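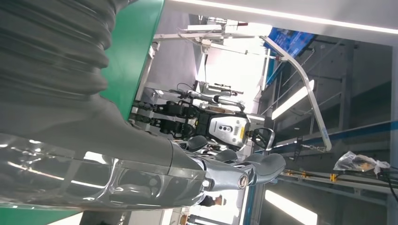
**Can a robot learn to pick up a bottle all by itself?**

Somebody has to help it a lot first. A team of people usually has to build the hand, set up the table, show the robot the job many times, and then check what it got wrong.

Keep that answer in your pocket while you read. Robot teams love to say "our robot learned it!" and some of them leave out the people.

This page is about a student project called Cenen. The students belong to the Monelley robotics club, and they want to enter a contest called the Boonyarit Challenge. The job in the contest sounds so easy that you might laugh: handle a plastic bottle on a table without dropping it. You have probably done that today while thinking about something else.

## What "handle" means

The rules of the Boonyarit Challenge fit on one sheet of paper. The robot has to do this:

1. Find the bottle on the mat.
2. Pick it up.
3. Hold it with two hands.
4. Put it back down on the mat.

A team gets three tries, and the best try counts. I don't love that last rule. If you drop the bottle two times and get it right once, your score looks the same as the score of a team that got it right every time. Would you want a robot in your kitchen that was right once? Ask this whenever you see a robot score. How many tries did it get, and which one are they telling you about?

## Two hands are harder than one

Try something. Get an empty plastic bottle with the cap on. Hold the bottom with one hand and the cap end with the other. Now pull your hands apart a tiny bit, then push them together a tiny bit. You can feel each change right away, and your hands fix it before you have made any plan.

A robot's two arms are two separate machines that have to agree. If the left arm thinks the bottle is here, and the right arm thinks it is a finger's width over there, they will tug against each other. The bottle may twist. It may pop out. A thin bottle may get crushed.

So the students spend a lot of time on boring things. They measure where each hand is. They move the arm, measure again, and see if the two numbers match. When the numbers don't match, they look for a loose bolt or a mistake in the program, and that can eat a whole afternoon.

Why give the robot hands with five fingers at all? The club says it's so the robot can use things made for people, such as cups and door handles. That makes sense as far as it goes. But a simple claw with two flat pads can pick up a bottle too, and it has fewer parts to break. When I asked why they didn't begin with a claw, one student told me the hands "look cooler." I was glad to get a straight answer.

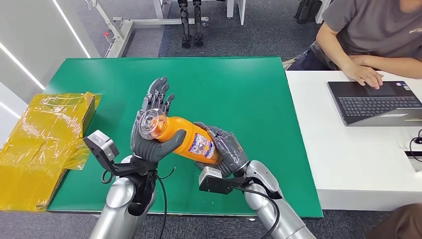 ## How do you teach it?

The word "teach" is a little sneaky. When your teacher shows you long division, you can ask "why?" A robot can't wonder why. What it gets is examples.

An example goes like this. A person steers the robot's arms through the whole job, from start to finish. While this happens, a computer saves what the robot's cameras see and how every joint bends. Then the person does it again. And again. The bottle starts in a slightly different spot each time.

The Cenen team saved 1,445 examples. Then they ran a program that looks for patterns in all of them. The program tries to work out a rule such as "when the picture looks like this, move the joints like that." People call this *training*.

Now, 1,445 is a big pile of practice for one bottle. A toddler doesn't need that many turns to learn to grab a cup. If someone tells you a robot learns "just like a child," you can politely ask how many turns the child needed.

Some of the examples were bad, too. The team threw out more than 40 of them. In some, the person steering had bumped the bottle. In others, someone had forgotten to press save until the middle. A robot copies what it's shown, and if you show it a clumsy grab, it may learn a clumsy grab.

### A game to play

You need two people and a bottle or a plastic cup.

- One of you is the robot. Close your eyes.
- The other one is the program. You may only use words such as *left*, *right*, *up*, *down*, *open* and *close*.
- The robot has to do exactly what the words say and nothing extra. No feeling around for the cup!
- Count the words it takes to pick up the cup.

Then move the cup a little and say the very same words in the very same order. Did it still work? It probably didn't, and that is the problem training is supposed to solve. The program has to cope when the cup has moved.

## Who is watching?

Müzeyyen Altıntaş coaches the club. Her main rule is that a person must always be ready to stop the robot, and that person isn't allowed to do another job at the same time. She also has a notebook for failures. The students have to write down what happened in plain words, so "it didn't work" gets sent back. "The thumb closed before the fingers did" is good enough.

I read some pages of that notebook, and I liked it more than the club's poster. The poster says CENEN: THE ROBOT THAT UNDERSTANDS YOUR KITCHEN. The notebook says things like these:

> Picked up fine. Let go too early.

> Bottle turned so the label faced down. Right hand went to the wrong place. Why??

> Moved the lamp. Everything worse.

The lamp one is my favorite. Nothing about the bottle had changed that time. The light had, and so the picture going into the cameras looked different. You and I hardly notice when a lamp moves. For a program that learned from pictures, a new shadow can be a big surprise.

So does the robot understand your kitchen? I'd say the poster is telling you about a hope. The notebook is where you find out how far they've gotten. I told the students this, and two of them agreed and one of them had drawn the poster.

## Clear things are tricky

Look at a window from the side. Most of what you see is whatever is behind it. Clear plastic and glass cause the same trouble for cameras. Light goes through them, bends, and bounces off in bright spots. A camera may see the shine and miss the edge.

People have the same trouble now and then (I have walked into a glass door), but we have a backup. We can feel the thing with our skin. Many robot hands can feel only a little, and some can't feel anything.

The team's practice list for clear things starts with an easy trick. They put something colorful inside. A bright color gives the camera something to find. It's a fair way to begin, but it is also a kind of help, and the team should say so when they report their results. A robot that can hold a clear glass with something orange in it might still be lost when the glass is empty.
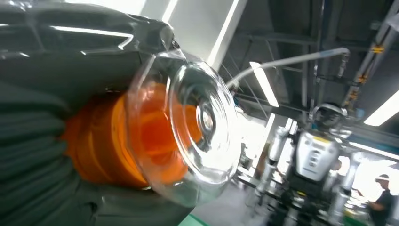 **How hard should a robot squeeze a glass?**

Just hard enough that the glass doesn't slip. Too little squeeze and it slides out, too much and it could crack, and the right amount changes with how heavy and how smooth the glass is.

You can test this with your own fingers. Pick up a dry plastic cup, using as little squeeze as you can. Then wet the outside of the cup and try it again over the sink. Notice how your fingers press harder without being told.

## What to ask at a robot show

The Boonyarit Challenge is open to visitors, and you may see a robot show near your home too. The people beside the robots are usually happy to talk, and being 11 or younger is no reason to stand at the back. Here are good questions to bring.

- How many times did it fail this morning?
- Is a person steering it right now?
- What happens if I put the bottle over there?
- Has it ever seen this exact bottle before?
- What can't it do?

The second question matters most. A robot that is being steered by a hidden person can look very smart. There's nothing wrong with steering a robot, and it's how the examples get made. It only becomes a trick when the team lets you believe something else.

The Cenen students practice answering all five. They tell me the third one makes them nervous. Their program, which they named Zirnadex after a long argument, does well when the bottle lies near the middle of the mat. Close to the corners it starts making odd choices, and once the arm simply stopped and waited.

They have until October to work on the corners. I think they'll get better at it, and I also think the poster should be changed. We'll see which of those happens first.

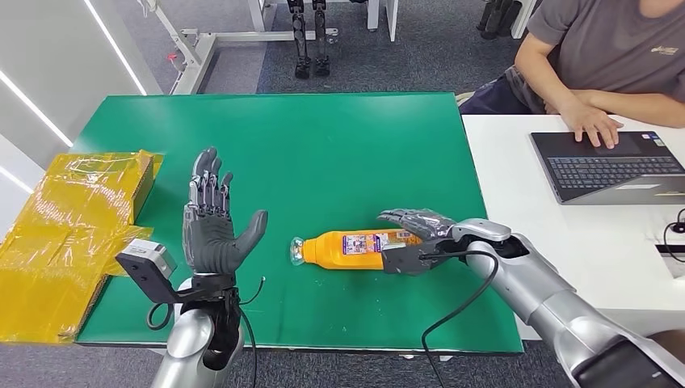
*The orange bottle on its side on the green mat, with the robot's right hand gripping it from above.*

## Words to know

**Joint:** a place where an arm or a finger bends. You have them too.

**Program:** the instructions a computer follows.

**Training:** using lots of examples to build a program that spots patterns. It takes a computer, and it takes plenty of people.

**Demo:** short for *demonstration*. A demo shows a robot doing its job for an audience. Ask how many times they practiced it.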